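Broveo 400 Garment Steamer: Review

Reviewed by Raghda Khoury

The Broveo 400 is a handheld steamer with a fixed, nonremovable tank and a single trigger. I used it through December on shirts, curtains, table linen and two wool coats. The unit replaced a Joubert upright that had scaled up past saving.

Heat-up from cold took 50 seconds with tap water. A full tank of 200 ml ran for just under nine minutes with the trigger locked. Output is steady for the first seven, then drops and starts to spit. Refill before that point if you are working on silk or anything that water-spots.

On cotton shirting the results are fair. Collars and plackets still need an iron. Polyester curtains came out flat in one slow pass from top to bottom, hanging in place. Heavy linen took three passes and kept its fold lines. Wool responded best of all.

Printed and patterned fabrics should be tested on a hem first. I had no color transfer on any of mine, but I kept the head an inch away. 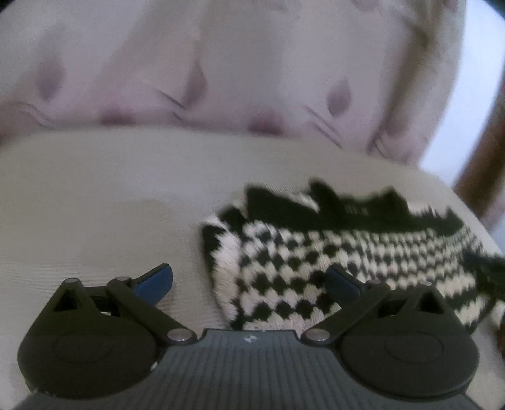
Patterned textile on a cloth-covered surface, leaf or petal print hanging behind.

The cord is too short for full-length drapes without an extension. The fill cap is stiff and its gasket sheds lint into the tank. Spare gaskets are listed as part 2231, and mine took two weeks to arrive.

Rating: 3.5 out of 5. Good for curtains and coats, weak on linen.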